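Collecter proprement avec des pinces portatives : nos règles de bonne pratique

Mis à jour le 4 juin par Silviu Radu
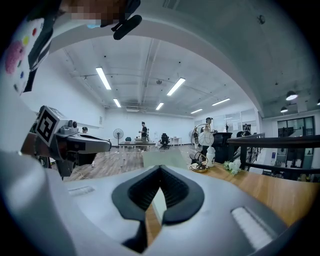 Depuis qu'on a ouvert l'atelier de démonstrations manuelles à Saltorley, je reçois toujours la même question : par où commencer pour que les enregistrements soient exploitables du premier coup ? Bonne nouvelle, ça s'apprend vite, et c'est même un travail très plaisant quand la méthode est en place ! Je vous donne ici les règles que nous suivons sur le projet Medina, dans l'ordre où on les applique.

1. Préparer le poste

Dégagez la zone de manipulation avant de prendre les pinces en main. Les objets qui ne servent pas à la tâche peuvent rester dans la pièce, mais hors de portée des mâchoires. Les câbles qui traversent le sol doivent être repérés, puis plaqués ou déplacés : avec une pince dans chaque main, on regarde ses doigts et très peu ses pieds. Si un ventilateur tourne, orientez-le ailleurs que vers la table (les sachets et les feuilles légères bougent tout seuls, et la démonstration est bonne à refaire).

2. Vérifier les pinces

Ouvrez et fermez chaque pince 5 fois, complètement, sans forcer. Les mâchoires doivent se rejoindre à la pointe. Passez un chiffon sec sur les faces nervurées, la poussière s'y loge à une vitesse incroyable. Essuyez ensuite les objectifs et les marqueurs. Un marqueur rayé ou décollé se remplace tout de suite, on ne le recolle pas « pour finir la série ».

3. Calibrer, toujours

Lancez la calibration au début de chaque séance et après chaque chute, même petite. Tenez les deux pinces devant vous, marqueurs dégagés, et restez immobile pendant 10 secondes. Si l'écart affiché dépasse 5 millimètres, on recommence. C'est la règle que j'ai mis le plus de temps à respecter, et celle qui m'a le plus changé la vie : en décembre, j'ai dû jeter une série entière parce que j'avais sauté cette étape après la pause.

4. Prévenir les personnes présentes

Dans un espace partagé, tout le monde doit savoir qu'un enregistrement est en cours, y compris les collègues au fond de la salle. On l'annonce à voix haute, on pose le panneau à l'entrée, et on recueille l'accord écrit de chacun. Les visages sont floutés avant que les fichiers quittent le poste local. Les écrans qui affichent des messages ou des documents sont éteints ou tournés. Quelqu'un qui change d'avis en cours de séance a le droit de faire effacer son passage, sans discussion.

5. Faire le geste

Allez à une vitesse naturelle, un peu plus calme qu'à la maison. Approchez, marquez un très court arrêt, fermez, soulevez. Évitez de croiser les poignets, car une pince masque alors le marqueur de l'autre. En cas de geste raté, continuez et corrigez comme vous le feriez normalement, puis notez « reprise » dans le journal. Ces reprises sont précieuses, gardez-les !

6. Nommer et trier

Un fichier par essai, avec le code de la tâche, le numéro du poste et le numéro d'essai sur quatre chiffres. Le lot Marnley compte 1256 essais et on y retrouve n'importe lequel en quelques secondes, uniquement grâce à cette convention. Pour le tri, Adaeze Usman nous a préparé une grille de 37 critères ; lisez-la une fois en entier, ensuite vous n'en utiliserez qu'une poignée au quotidien.

7. Les pauses

Dix minutes après chaque série, pinces posées. Les avant-bras fatiguent avant qu'on s'en rende compte et les trajectoires deviennent tremblantes. Profitez-en pour desserrer les sangles et recopier vos notes.

Pour les équipes qui passent par le logiciel Isico : pensez à cocher « conserver les horodatages d'origine » à l'export, l'option est désactivée par défaut. La grille de tri et le modèle d'accord écrit sont dans le dossier partagé de l'atelier, rubrique « Séances ».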